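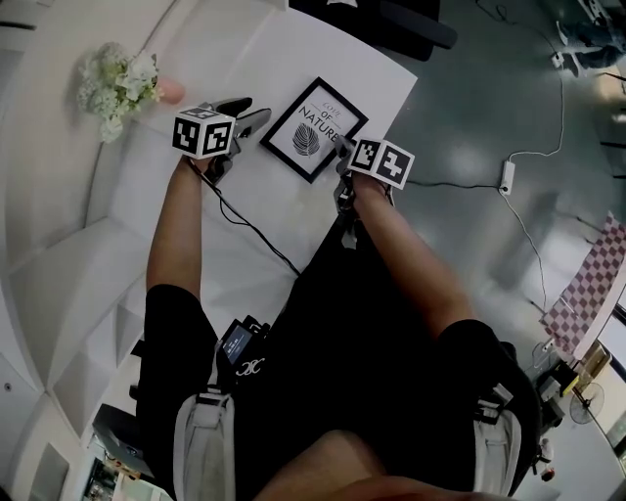 Leaf print on the white table, 30 June 2026

ulloa_flats
Trying to decide where this frame should live. It's the black one with the COVE OF NATURE print, lettering on top and the leaf drawing underneath. It's on the white table now, laid down at an angle. The shelves on the left are the built-in ones with the curved compartments. I'd like the print on one of those, or else on the wall, and I need to pick before I unpack the rest. The flowers and the pink vase are staying in the room either way.

brickandbatten
Wall. A print with that much white in it and a thin drawing looks better with space on all sides. In a curved compartment the corners of the frame will fight with the curve.

Sadard
I'd try the shelf first. You can move it in ten seconds and there's no hole to fill. Lean it at the back, put the pink vase a little in front and to one side, live with it for a week.

ulloa_flats
The compartments aren't all the same size. I haven't measured the frame against the biggest one yet. Will do that tonight.

mossgreen1543
Black frame on a white wall is fine but you already have a black chair at the far side of the table. If the frame goes up on the wall near the chair they'll look like a set. If it goes on the shelves it's the only black thing over there, apart from whatever that dark item is on the lower shelf. I like it near the chair.

brickandbatten
Agree with moss on the chair. Hang it so the bottom of the frame is 8 inches above the chair back, no more. People hang things way too high.

Sadard
8 inches is too low if anyone sits there. They'll knock it with their head when they lean back. I had one come down in December in my old place on Itthorpe and the corner of the frame split.

brickandbatten
Then use two hooks. One hook is why they come down.

Sadard
It had two hooks.

ulloa_flats
Measured. The frame fits the biggest compartment but only with it standing upright, and there's barely a finger of room at the top corners. The flowers won't fit in there with it.

mossgreen1543
Barely a finger is too tight. It'll look jammed in. What's the wall made of? If it's plaster, use a proper screw. If you're renting, the adhesive strips do hold, but clean the wall with rubbing alcohol first and wait an hour before you hang anything.

ulloa_flats
Renting. Bresolcombe lease, they charge for every hole. So strips. How many for a frame this size?

mossgreen1543
Weigh it on a kitchen scale and go by the packet. I used 6 on a frame that weighed around 3 pounds and it hasn't moved.

Sadard
Still say shelf. On top of the unit if it won't go in a compartment, if there's a flat top up there.

ulloa_flats
There is a flat top. It gets dusty but it's free. I'll stand the frame up there for now and buy strips on the weekend. The other room is full of colorful clutter and has to be sorted before I do any wall anyway.

brickandbatten
Post it when it's up. On the wall.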